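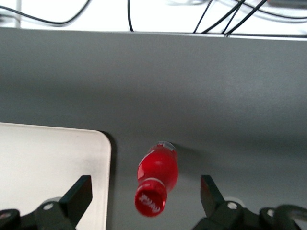 # Pfand, Leergut und die Ordnung im Hausflur

Seit dem Umzug in die Wohnanlage am Surken hat sich der Verfasser dieser Zeilen eingehender mit einem Gegenstand befasst, dem im Alltag selten Aufmerksamkeit zuteilwird: der Rückgabe von Leergut in einem Haus mit vielen Parteien. Die nachstehenden Ausführungen geben ausschließlich die persönliche Auffassung des Verfassers wieder und sind mit der Hausverwaltung Kiani nicht abgestimmt.

## Ausgangslage

Die Anlage umfasst 60 Wohnungen, verteilt auf 2 Gebäude. Im Erdgeschoss des vorderen Gebäudes befindet sich ein Abstellraum, der ursprünglich für Kinderwagen vorgesehen war und in der Hausordnung bis heute so bezeichnet wird. Im Laufe der Jahre ist er zur Sammelstelle für Flaschen geworden, zunächst geduldet, später stillschweigend vorausgesetzt. Wer neu einzieht, erfährt davon auf der Treppe.

Im August erreichte der Bestand einen Umfang, der den Zugang zum Stromzähler versperrte. Die Verwaltung reagierte mit einem Aushang, der die Räumung binnen zwei Wochen anordnete und im Übrigen auf die Hausordnung verwies. Eine Regelung für die Zeit danach enthielt der Aushang nicht.

## Die Räumung

Frau Lovisa Sandberg aus dem Hinterhaus erklärte sich bereit, die Abgabe zu koordinieren. Gezählt wurden 420 Einwegflaschen und Dosen, für die ein einheitliches Pfand von 25 Cent je Stück anzusetzen war, mithin ein Betrag von 105 Euro. Mehrwegflaschen und Kästen wurden gesondert erfasst; der niedrigere Pfandsatz und die unterschiedlichen Kastenformen machten eine eigene Liste erforderlich, die im Flur des Hinterhauses aushängt und dort eingesehen werden kann.

Die Rückgabe erfolgte beim Getränkemarkt Oller, der über zwei Automaten verfügt, von denen einer an jenem Vormittag außer Betrieb war. Es empfiehlt sich, größere Mengen vor zehn Uhr abzugeben. Gegen Mittag bildet sich vor dem Automaten regelmäßig eine Schlange, und der Unmut der Wartenden gegenüber Personen mit vier vollen Säcken ist nachvollziehbar.

Etliche Flaschen wurden vom Gerät zunächst nicht angenommen. Hierzu ist Folgendes festzuhalten:

- Einwegflaschen sollten nicht zusammengedrückt werden. Der Automat liest Strichcode und Pfandzeichen, beide müssen erkennbar sein.
- Fehlt das Etikett vollständig, ist eine Annahme in der Regel nicht zu erwarten.
- Deckel dürfen auf der Flasche verbleiben.
- Reste sind vorher auszugießen, und zwar zu Hause.

Der letzte Punkt mag selbstverständlich erscheinen. Der Zustand der Säcke nach dem Transport im privaten Kofferraum des Verfassers gab gleichwohl Anlass, ihn aufzunehmen.

## Zur Verwendung des Erlöses

Weitaus mehr Zeit als die Räumung selbst hat die Frage beansprucht, wem das Geld zusteht. Eine Zuordnung einzelner Flaschen zu einzelnen Haushalten war nicht mehr möglich. Vorgeschlagen wurden eine Gutschrift auf die Nebenkosten, ein Hoffest und die Anschaffung eines Regals. Die Gutschrift hätte je Wohnung 1,75 Euro betragen und wurde nicht weiter verfolgt.

Der Verfasser hat sich für das Regal ausgesprochen und hält daran fest. Das Modell Jillham ist schmal genug, um neben der Tür Platz zu finden, und trägt nach Angabe des Händlers auch gefüllte Kästen. Die Gegenseite wendet ein, ein Regal verfestige einen Zustand, der nach der Hausordnung gar nicht bestehen dürfe. Dieser Einwand ist ernst zu nehmen — er überzeugt jedoch nur, solange man unterstellt, die Flaschen blieben ohne Regal aus.

## Vorläufige Regelung

Bis zu einer Entscheidung der Verwaltung gilt zwischen den beteiligten Parteien folgende Absprache: Leergut wird in beschrifteten Säcken abgestellt, der Weg zum Zähler bleibt frei, und jeder Haushalt gibt seine Flaschen selbst zurück. Wer dazu gesundheitlich nicht in der Lage ist, möge sich bei Frau Sandberg oder beim Verfasser melden. Glas ohne Pfand gehört in die Container an der Straße und hat im Abstellraum nichts zu suchen, Gurkengläser eingeschlossen.

Eine Anfrage an die Hausverwaltung Kiani, ob der Raum in der Hausordnung umbenannt werden kann, ist unter dem Aktenzeichen 1055 anhängig. Eine Antwort steht aus.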